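Re-seating the jaws on the Kastelo gripper

The left jaw had developed play again, so I spent part of July on it. The log had 2089 open-close cycles since the last service, and I change the pads every 300 anyway. Order of work: power off, back out the two jaw screws, wipe the rail, refit, torque by hand. 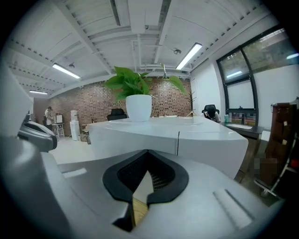 Zeroing comes after that. Close fully, write the offset, open fully, write the second value. Mine read 273 counts before the refit and 34 after. Ayman Sleiman at Dalent uses threadlocker on the jaw screws. I don't, as I have them out too often.

Last is the marker check. If the tag on a jaw is out of square, the width estimate drifts and you chase it in software for an afternoon.
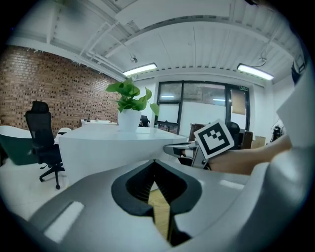 Gripper jaw with its square marker, plant on the desk behind.

Still to do: new screws from Kellora. The old heads are rounding off.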